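Workshop Notes: Care and Setting Up of the Two-Handed Bench Unit

Issued 17/01/2020 by the Ceturau Technical Workshop

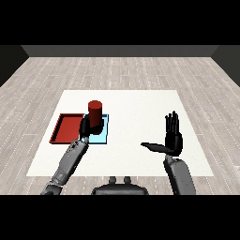

Simulated view of the bench unit, with the left hand holding the dark red cylinder over the light blue pad.

These notes apply to the two-armed unit at the Ceturau workshop and to the simulated copy used for trying out new movements. They replace the November sheet, which should be removed from the bench folder. Questions should be addressed to Sylvie Lavoie, who keeps the maintenance record for the unit.

Before switching on

The work surface must be clear of tools, cloths and packaging. Users should check that the mat lies flat and that its front edge is square to the base of the unit. A mat that has crept forward is the usual cause of a missed grip, and it should be put right before any settings are changed.

Both arms are to be moved to the rest position from the control panel. They must not be pushed into place by hand while the power is on. If an arm has been left in an awkward position after a stop, the release procedure in the Prendora handbook is to be followed in full.

Placing the tray and pad

The tray and pad are kept side by side on the left half of the mat, with the pad to the right of the tray. A slight angle on the tray is acceptable, provided the same angle has been entered in the layout file. The two should touch along the shared side. A gap here allows small parts to drop between them, where the fingers cannot reach.

The layout file in present use is number 1341. Users who need a different arrangement should save it under a new number and leave the original as it stands.

Setting the grip

The cylinder is held low, with the fingers wrapped near its base. Users accustomed to gripping at the middle may find this odd, but a low hold leaves the upper part free for the transfer exercises. The closing force is to be set at 44 on the panel scale. A higher setting wears the finger pads and gives no better hold on a smooth surface.

If the cylinder leans when lifted, the following should be checked in this order:

Wrist angle, against the value in the layout file.
Finger pads, for dust or a shiny patch.
Closing force, for a change made by a previous user.
Height of the hand above the pad.

Only one item should be altered at a time, and the lift repeated after each. When several are changed together it becomes difficult to find the fault, and the record is of little use to the next person.

The hand not in use

During single-handed work the right hand is parked open, with the fingers pointing upward and the palm facing left. The thumb stands out to the side in this position and reaches over the mat. Tall parts must therefore be kept away from that area. Where more room is required, the arm should be drawn back from the panel; folding the thumb alone is not recommended, as it places a load on the small joint at its root.

Cleaning

The finger pads are wiped with a soft cloth, barely damp, at the end of each working day. Spirit and kitchen sprays are not to be used, as they harden the pads. The casings on the forearms may be dusted with a dry brush, working from the elbow towards the hand. Particular care should be taken at the wrist, where grit collects around the joints.

The mat may be washed in lukewarm water with a little plain soap, then laid flat to dry. It must not be rolled or hung over a radiator. A curled corner can be cured by leaving the mat under a board overnight.

Replacing a finger pad

Pads are ordered from Bimberg and are supplied in packs of two. The power must be off and the plug withdrawn. The old pad is eased away from the tip downwards, any remaining glue is rubbed off with a dry cloth, and the new pad is pressed on firmly. The hand should then be left alone for over two hours before it is asked to carry anything.

Checking the simulated copy

Any change made at the bench must also be entered in the simulation, and the other way about. The simulation will not show worn pads or a dirty joint, and a movement that runs well on the screen must still be tried at low speed on the unit itself. The Rey workshop holds a second set of the files and should be told when a new layout has been saved.

Faults are to be entered in the record on the day they are found, with the layout number and the name of the user.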